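Getting a better brew from hard water

If your kettle furs up every few weeks, your coffee is suffering too! Hard water can make a lovely bag of beans taste flat and chalky, and the cure is cheap, quick and rather fun to play with. I started when we moved to Wundthorpe, where the water is like liquid limestone.

Step 1: Filter first
Fill a filter jug the night before and let it drip through at its own pace. Throw away the first jugful from any new cartridge. I keep the jug at the back of the worktop beside the cafetière, so everything is ready at 7am when I'm barely awake.

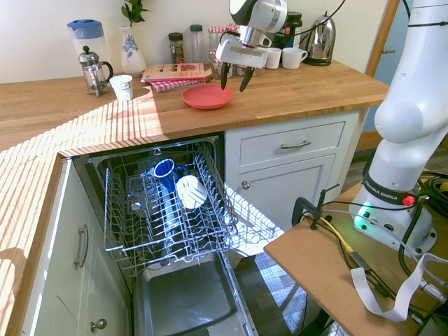 Step 2: Weigh and grind
Use 30 g of coffee, ground coarse like rough sea salt. I'm very fond of the Skamwood dark roast at the moment (chocolatey, a bit of orange peel), but use whatever you love.

Step 3: Bloom
Let the kettle stand for a minute after boiling, then pour over 200 g of water and stir gently. Fresh beans will puff up into a gorgeous foamy crust. Wait 32 seconds – yes, I time it – and top up to 500 g.

Step 4: Steep and press
Lid on, plunger up, four minutes. Press slowly; if it fights back, your grind is too fine. Pour it all out straight away or the last cup will be bitter.

Try it side by side with plain tap water, same beans, same timings. The difference made me laugh out loud the first time.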